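손수건을 다시 쓰기 시작했어요

2025년 8월 14일
글 | 로드니스 살림 편지

지난 편지에 여름 이불 이야기를 쓰고 나서 답장을 꽤 받았는데요, 이불 이야기는 거의 없고 다들 맨 끝에 제가 지나가듯 적은 한 줄을 붙잡으셨더라고요. "요즘은 가방에 손수건을 넣어 다녀요"라는 그 줄이요. 뭘로 만든 걸 쓰느냐, 코를 풀면 그다음엔 어떻게 하느냐, 다림질을 정말 하느냐. 그래서 이번 호는 통째로 손수건입니다. 이불 관심 있으셨던 분들께는 죄송하고요, 솜 이야기는 날이 선선해지면 다시 할게요!

시작은 대단치 않았어요. 작년 11월에 옷장 맨 아래 서랍을 뒤집어엎다가 과자 상자 하나가 나왔거든요. 뚜껑을 열었더니 손수건이 13장 들어 있었어요. 결혼식 답례로 받은 것, 여행 가서 산 것, 누가 줬는지 도무지 기억이 안 나는 것까지. 절반은 포장 띠도 안 뜯은 상태였고, 나머지 절반은 접힌 자리가 누렇게 변해 있었어요. 버리려고 쓰레기봉투를 가져왔다가, 하나만 빨아 보자 싶어서 세면대에 물을 받았습니다. 그게 이렇게까지 올 줄은 몰랐죠.

그날 빤 건 하늘색 체크무늬였는데 (지금도 제일 자주 들고 다녀요) 처음엔 풀기가 어찌나 센지 물이 또르르 굴러다녔어요. 새 손수건이 땀을 못 닦는다고 불평하시는 분들, 대부분 이 풀기 때문이에요. 가게에서 각 잡혀 보이라고 먹여 놓은 거라서 두세 번은 빨아야 빠져요. 저는 미지근한 물에 하룻밤 담가 뒀다가 비누 없이 한 번 헹구고, 그다음에 평소 빨래에 섞어 넣습니다. 이렇게 하고 나면 같은 천이 맞나 싶을 정도로 순해져요.

천 종류를 물어보신 분이 제일 많았으니까 그것부터 적을게요. 저는 면 거즈, 얇은 평직 면, 리넨 이렇게 써 봤어요. 거즈는 아기 손수건 만드는 그 천인데, 물을 잘 빨아들이고 빨리 마르는 대신 금방 후줄근해져요. 주머니에서 꺼낼 때마다 어제 쓴 걸 또 꺼내는 기분이 들고요. 그래도 한여름엔 이만한 게 없어요. 목에 둘렀다가 수돗가에서 한 번 헹궈서 다시 두르면 집까지 걸어올 힘이 납니다. 평직 면은 무난하고, 접어 두면 접힌 대로 있고, 무늬가 많아서 고르는 재미가 있어요. 리넨은… 리넨은 제가 좀 편애합니다. 처음엔 뻣뻣하고 구김도 심하고 가격도 얄밉지만, 반년쯤 쓰면 손에 닿는 느낌이 완전히 달라져요. 축축해져도 살에 들러붙지 않고요.

합성섬유가 섞인 건 안 권해요. 색은 참 예쁜데 땀을 닦는 게 아니라 얼굴에서 얼굴로 옮겨 놓더라고요. 선물로 들어온 실크도 한 장 있는데 이건 가방 손잡이에 묶어 뒀어요. 어울리긴 해요.
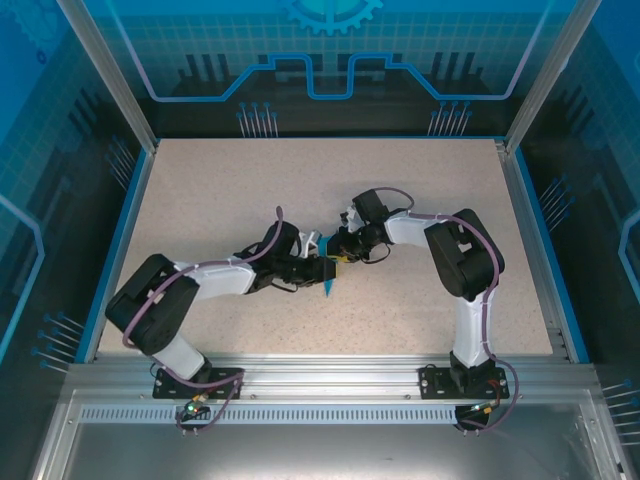

두 로봇 팔의 집게 사이, 청록색 조각 하나.

크기 이야기도 해야죠. 시중에 나오는 건 제각각이라 처음 사시는 분은 헷갈리실 텐데, 저는 네 번 접어서 손바닥에 쏙 들어오는지를 봐요. 그보다 크면 바지 주머니에 넣었을 때 불룩해지고, 작으면 세수하고 나서 얼굴 닦다가 금세 다 젖어 버려요. 도시락을 싸시는 분이라면 큰 것도 한두 장 있으면 좋고요. 저는 점심 도시락을 큰 손수건에 싸 가서, 먹을 때는 무릎에 깔고, 다 먹고는 빈 통을 다시 묶어 옵니다. 반찬 국물이 샜을 때 가방을 구해 준 적도 있어요 (무생채였습니다. 무생채는 정말 믿으면 안 돼요).

가게는 벨리츠를 자주 가요. 시장 뒷골목에 있는 천 가게인데, 간판이 작아서 처음 가시는 분은 한 번은 지나치실 거예요. 원단을 끊어 팔고 남은 자투리를 문 옆 바구니에 담아 두는데, 그 바구니가 보물이에요. 손수건 한 장 만들기에 딱 맞는 조각이 은근히 많거든요. 다만 자투리는 섬유 표시가 없으니까 꼭 물어보고 사세요. 저는 리넨인 줄 알고 신나서 집어 온 게 커튼감이었던 적이 있어요. 지금 화분 밑에 깔려 있습니다.

완제품을 찾으신다면 만시야 손수건이 괜찮았어요. 테두리를 말아 박은 솜씨가 얌전하고, 모서리가 뭉치지 않아서 접었을 때 반듯해요. 흠이라면 색이 자꾸 바뀐다는 거예요. 마음에 드는 쑥색이 있어서 한 장 더 사려고 갔더니 그새 없어졌고, 대신 들어온 건 쑥색이라고 적혀 있는데 아무리 봐도 카키였어요. 마음에 들면 그 자리에서 두 장 사시길! 저는 그 쑥색을 지금도 아쉬워하고 있어요.

만드는 건 생각보다 쉬워요. 천을 네모나게 자르고, 가장자리를 두 번 접어서 박으면 끝이에요. 말은 쉽지만 첫 장은 마름모가 되었어요. 올 방향을 안 맞추고 가위부터 댔기 때문인데, 실 한 올을 뽑아서 그 자국을 따라 자르면 반듯하게 나옵니다. 리넨은 올이 굵어서 이게 잘 되고, 촘촘한 면은 눈이 좀 아파요. 재봉틀이 없으면 손으로 감침질해도 돼요. 라디오 틀어 놓고 저녁마다 한 변씩, 저는 첫 장을 나흘 걸려 했어요. 네 변이니까요.

모서리 처리가 어렵다는 분들 계신데요, 먼저 귀퉁이를 세모로 살짝 접어 넣고 나서 양쪽 변을 접어 보세요. 두꺼운 천이면 접어 넣은 세모 끝을 조금 잘라 내시고요. 바늘이 안 들어가서 끙끙대던 게 한결 나아집니다. 다림질로 먼저 눌러 두는 것도 도움이 돼요. 저는 귀찮아서 손톱으로 꾹꾹 누르고 마는데, 그런 날은 역시 티가 나요.

자, 그럼 이제 다림질. 결론부터 말씀드리면 저는 안 해요. 아니, 거의 안 해요. 빨아서 탁탁 털고, 네 귀퉁이를 당겨서 모양을 잡은 다음 욕실 타일에 찰싹 붙여 놓습니다. 물기가 있을 때 손바닥으로 가운데에서 바깥으로 쓸어 주면 기포가 빠지면서 착 붙어요. 아침에 보면 반쯤 떨어져서 대롱거리고 있기도 한데, 마른 뒤에 떼어 내면 제법 빳빳하고 구김이 없어요. 창문 유리에 붙여도 되는데 햇볕이 바로 드는 창이면 색이 바래요. 이건 제가 남색 한 장을 희생해서 알아낸 거예요.
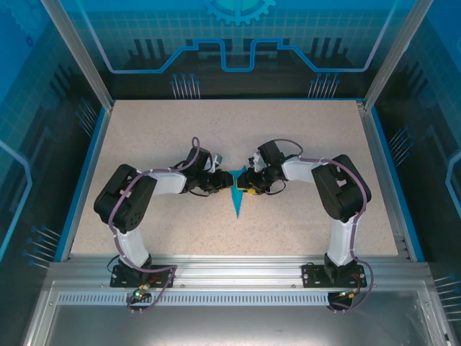
접는 건 또 취향이 갈리더라고요. 저는 반으로 접고 또 반으로 접어서 서랍에 세로로 꽂아 둬요. 눕혀서 쌓으면 맨 위 것만 계속 쓰게 되거든요. 세워 두면 책등처럼 보여서 아침에 고르는 맛이 있어요. 답장 주신 분 중에 한 분은 양말 서랍 틈에 돌돌 말아 끼워 두신대요. 따라 해 봤는데 저는 아침에 양말인 줄 알고 집었다가 한참을 멍하니 서 있었습니다. 저한테는 안 맞나 봐요.

제일 곤란한 질문이 남았네요. 코를 풀어도 되느냐. 저는 용도를 나눠요. 가방 앞주머니에는 손 닦는 것, 안쪽 주머니에는 콧물용. 콧물용은 무늬가 진한 걸로 정해 놔서 헷갈릴 일이 없어요. 감기에 걸렸을 때는 그냥 휴지를 씁니다. 천 손수건을 쓴다고 해서 휴지랑 원수질 필요는 없잖아요. 저희 집도 휴지 여전히 사요. 예전보다 천천히 줄어드는 정도예요.

빨래는 모아서 하는데, 젖은 채로 바구니에 던져 넣으면 여름엔 하루 만에 냄새가 나요. 집에 오자마자 세면대에서 조물조물 헹궈서 걸어 두고, 마른 걸 모았다가 수건 돌릴 때 같이 돌리세요. 누렇게 변한 자국은 과탄산소다를 푼 따뜻한 물에 한두 시간 담가 두면 꽤 빠지고요. 색이 진한 건 따로 하셔야 해요. 상자에서 나온 오래된 것 중에 자주색이 한 장 있었는데, 그걸 같이 담갔다가 온 식구 손수건이 연분홍이 됐어요. 나쁘지 않은 분홍이라 그냥 씁니다.

봄에 스투지츠에 갔다가 마을 박물관에 들른 이야기도 잠깐 해도 될까요? 입장권 파는 분이 열쇠를 들고 따라오면서 불을 켜 주는 아주 작은 곳이에요. 2층 유리장에 어느 집 살림 목록이 펼쳐져 있는데 연도가 1703년이었어요. 냄비, 의자, 양초, 이런 것들 사이에 손수건이 따로 한 줄로 적혀 있더라고요. 옆에 붙은 설명을 읽어 보니 해진 것도 같이 셈에 넣었대요. 해진 손수건까지 재산이라니! 저는 그 앞에서 과자 상자가 생각나서 좀 찔렸어요. 사진은 못 찍게 해서 없고, 기념품 가게에서 엽서를 샀는데 하필 그 목록만 엽서로 안 만들었더라고요. 그래서 양초 엽서를 샀습니다.

그 박물관에서 하나 더 배운 게 있는데, 예전에는 귀퉁이에 실로 표시를 했대요. 빨래를 여럿이 같이 하니까 어느 집 것인지 알아보려고요. 집에 와서 저도 해 봤어요. 빨간 실로 십자수 두 땀. 글자를 수놓을 실력은 안 되고, 두 땀이면 저희 집에서는 충분히 알아봐요. 그런데 표시를 하고 나니까 이상하게 덜 잃어버려요. 전에는 식당에 두고 오고 버스에 두고 오고 그랬거든요. 기분 탓일 수도 있고, 빨간색이 눈에 띄어서일 수도 있고요.

해진 건 어떻게 하냐고요? 가운데가 얇아지면 반으로 잘라서 성한 가장자리끼리 이어 붙이는 방법이 있어요. 침대보를 그렇게 고쳐 쓰던 방식인데 손수건에 하면 가운데 솔기가 생겨서 코 밑이 좀 거슬립니다. 해 보고 한 번으로 그만뒀어요. 지금은 얇아진 건 안경 닦는 천으로 강등시키고, 거기서 더 해지면 창틀 닦고, 그다음엔 보내 줍니다. 리넨은 아직 한 장도 강등된 게 없어요. 제 편애에 근거가 생겼죠.

선물로는 어떠냐는 분도 계셨는데, 손수건을 주면 헤어진다는 말을 신경 쓰는 분들이 있으니 상대를 봐 가면서 하세요. 저는 동전 하나를 받고 파는 걸로 쳐요. 신발 선물할 때랑 똑같이요. 지난달에도 한 장 그렇게 팔았고, 그 동전은 지금 재봉틀 서랍 안에서 굴러다니고 있습니다. 포장은 따로 안 하고 잼 병을 손수건으로 싸서 줬어요. 병목에서 귀퉁이를 모아 한 번 묶으면 들고 가기도 편하고요. 잼은 살구였는데 조금 탔어요. 그쪽에서는 별말 없었습니다.

아, 그리고 여름에 써먹는 것 하나. 젖은 손수건을 지퍼백에 넣어 냉장고에 뒀다가 나갈 때 들고 나가 보세요. 얼리면 너무 딱딱해서 목에 두를 수가 없고, 냉장이 딱 좋아요. 버스 정류장에서 꺼내면 옆 사람이 부러운 눈으로 봐요. 돌아올 때는 그 봉투에 젖은 걸 도로 넣어 오면 되고요. 봉투째로 가방에 잊어버리면 큰일 나니까 그것만 조심하세요. 저는 사흘 잊은 적이 있는데 자세한 묘사는 생략할게요.

답장으로 물어보신 것 중에 못 다룬 게 몇 가지 있어요. 천연 염색은 제가 양파 껍질밖에 안 해 봐서 다음으로 미룰게요. 껍질은 모으고 있어요. 부엌 한쪽에 망으로 하나 가득 걸려 있는데 지나갈 때마다 바스락거려서 식구들 눈치가 보입니다. 혹시 쪽이나 쑥으로 해 보신 분 계시면 실패담까지 넣어서 길게 보내 주세요. 그리고 벨리츠 자투리 바구니는 화요일 오전에 채워진다고 하니, 가실 분은 그때 맞춰 가시면 되겠습니다. 초록색 체크 리넨은 제가 먼저 찜했어요!

최근 편지
- 여름 이불, 어디까지 꺼내 놓으셨나요
- 살구잼 태우지 않는 법을 찾는 중
- 스투지츠 하루 나들이: 버스, 박물관, 감자 수프
- 욕실 수건은 언제 바꿔야 할까
- 재봉틀 기름칠하는 날
- 양파 껍질 모으기, 중간 보고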